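Mar 6, 2019
Posted by Rawan Darwish

My brother-in-law sent me the link to the Kalora open day with the words "you'll hate this, come anyway." I came anyway. It's 75 miles each way and the parking was a field.

Kalora rents half of an old printing plant outside town and builds bin-picking systems, meaning a robot arm that reaches into a box of stuff and takes things out one at a time. The pitch is that warehouses and returns centers will want a lot of these. There was coffee, there was a lanyard, and there was a slide with the number 4000 on it in very large type. I asked what it was 4000 of and was told "attempts." Over how long, with what in the bin, and how many of them worked, the slide didn't say.

The talk was given by Kalevi Hakala, who I liked. He speaks quickly and doesn't oversell nearly as much as the brochure does. He admitted they'd started in September with a different gripper and thrown it out. He also admitted that the software crashes, which I have never heard anyone say into a microphone at one of these things.
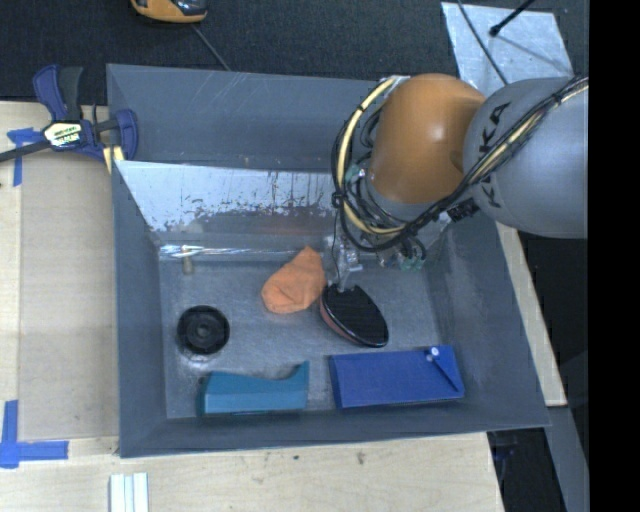 My problem with demos like this is always the same – who packed the box? I spent nine years in a returns department, and what comes back is tape, torn bags, a single shoe, and something sticky. Six or seven odd items with bare metal between most of them is a kind day at work. The oval brush-like thing was lying right under the gripper with its ribbed face up, and I'll grant that the soft orange cloth next to it is a fair thing to put in, because cloth is where these machines tend to embarrass themselves. But I'd like to see that cloth on top of the brush, and another three on top of that, before anybody shows me a slide about labor savings.

I said more or less this to Hakala afterward. He said fuller bins were "on the roadmap." Then a man from Gutanov, who I think was there to buy something, asked about price and I lost him for good.

The brochure claims 378 picks an hour. I've worked next to people who would laugh at that and people who would be glad of it by the end of a night shift, so I don't know. I'd want to see it at four in the morning with the line backed up. They're doing another open day in the fall and I've put my name down. I'm bringing my own box.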